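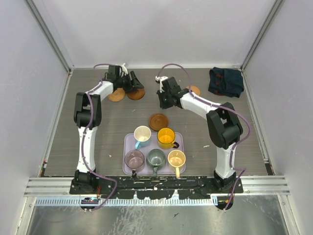

To: Jatammont Robotics Club list
Subject: Re: Mugs and saucers - where are we?
Date: 3rd July

Hello all,

Thank you for the kind note, and sorry to be slow with my answer. I kept meaning to sit down with a cup of tea and do it properly (my own tea mug is staying at home from now on, you'll be glad to hear). I'll go through your questions in turn.

> Are we still doing the tea table task for the Sokorier
> meet, or did that get dropped after March? My daughter
> has been telling everyone at school about it and I would
> hate for her to be wrong! Also, is it all 5 mugs now, and
> do the saucers count?

Your daughter is quite right, and please tell her so from me! We are still entering, with both arms, and it's all five mugs. They start together on the lavender tray, and each one has to be lifted off and set on a saucer. A mug on the bare table gets half the points. A mug on its side gets none, I'm afraid, and we have had a few of those.

The big argument in the group is over handles. One half wants the gripper to go for the handle every time, and the other half would like it to pinch the rim and be done with it. I lean toward the handle myself, but I've promised to stay out of it. The yellow mug is everybody's favorite to practice on - that dark handle is so much easier to pick out than the pale ones.

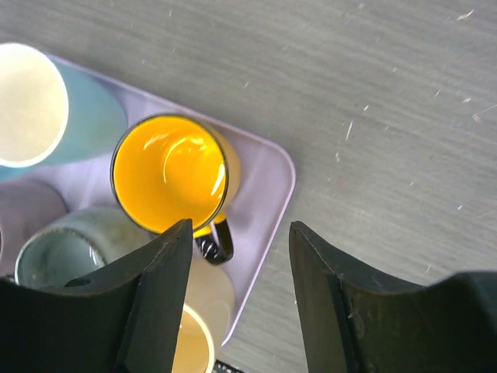

Coming in over the tray, yellow mug handle between the fingers.

We are aiming for 100 practice runs before the meet. The students are keeping the log themselves, in the shared notebook, and I do ask that the bad runs go in along with the good ones. The grasping code is still the Dusteo branch, so if you have an older copy at home, please pull again before you change anything.

If anyone has 2 spare saucers of the plain wooden sort, we'd be so grateful. The Antoniuk cup rules allow them too, so they would get plenty of use. Please bring them along next time, or just write back to the list.

Warmly,
your club coordinator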